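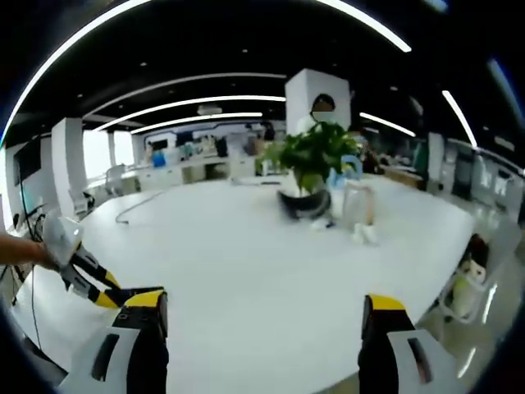
Somebody commented under my post in March that a person who shows a machine how to do his work is sawing the branch he is sitting on, and that I should ask for more money or go back to packing. I have thought about this comment many times and I still don't have a good reply, so I would like to ask the people here who have been in the same situation.

I worked for several years on the packing line at Skavwood. We packed small household goods, by hand, in two shifts. Last winter the company ordered an automatic packing cell from Grodau, and a few of us were asked if we want to move to the group which prepares the tasks for it. I said yes. Now I stand at a white table most of the day with a hand-held gripper, and I pick up and put down things so that the movements can be recorded. My colleague works from the side with the second gripper, the one with the long black and yellow arms. We have a plant on the table at the moment, in a black pot, with big leaves, and leaves are really more difficult than boxes.

The work is lighter for my back. I am not complaining about this. But there are three things that I don't know how to handle.

First, the pay. On the line I had a bonus for pieces. Now there is no bonus, and the recordings are counted instead. Yesterday I made 70, and 32 of them were refused because the movement was "not smooth". Nobody could explain to me what is smooth.

Second, my hand. In the evening I have a feeling in the thumb and the wrist which I did not have before, even when I was lifting cartons.

Third, my old colleagues. Those who stayed on the line speak less with me. I understand them, but it is not pleasant to eat lunch.

Did you have it written in your contract what happens with your position when the cell is running? And did somebody manage to get a fair way of counting? I would be thankful for answers from people who do it, not only from those who read about it.

Posted by packs_left_handed, June 25, 2022
Tags: work, automation, contracts, health at work

Answers

tidy_bench

I did nearly the same job for a year at Avcı, with another type of gripper. I will answer in your order.

Pay: do not accept that refused recordings are simply lost. The time was worked. With us it was also so at the beginning, and we asked for two things in writing. One was that the reason is noted for every refused recording, in words that we can use, for example "gripper closed before it reached the object" or "second hand came too late". The other was an hourly wage on the level of our old average with bonus. The first one we got quickly, because the engineers also wanted it. The second took months and we got it only in part.

Before you ask, keep your own small notebook for two weeks. Write which object, how long, accepted or refused. When I did this I found out that almost all my refused ones were from the last hour before lunch, when I was hurrying. Soft things and plants also had more refusals, and it is not fair to count them like a box.

Hand: please take it seriously. Squeezing a handle many times is a different load from lifting. We changed places every 50 minutes, and the one who was not recording did the setting up of the table. If there is a company doctor, go now and let it be written down, also when the pain is small. Check too that the table is not too high for you. I am short and I was holding the elbows up the whole day without noticing.

Contract: I had nothing written and I regret it. When the project ended I was offered a place in the warehouse, for less money. Ask for a sentence which says which job you go to afterwards and with what pay. It costs them little to write it as long as they still need you.

About lunch I have no advice. It got better by us when two more people from the line joined the group.

grumbling_in_bronville

They will keep half of you. It was like this in the Bronville plant, 193 people before the machines, and everybody was promised everything. Learn to repair the cell, then you have work. Recording is not a profession.

packs_left_handed

Thank you both. I have started the notebook this morning. To the second answer: I asked already about the maintenance course, and they told me it is for people with an electrical certificate. Does somebody know if Grodau gives its own training, or must it go through the employer?

tidy_bench

By us it went through the employer, with another supplier. Ask for the course in the same letter in which you ask for the pay, so that they have to answer both.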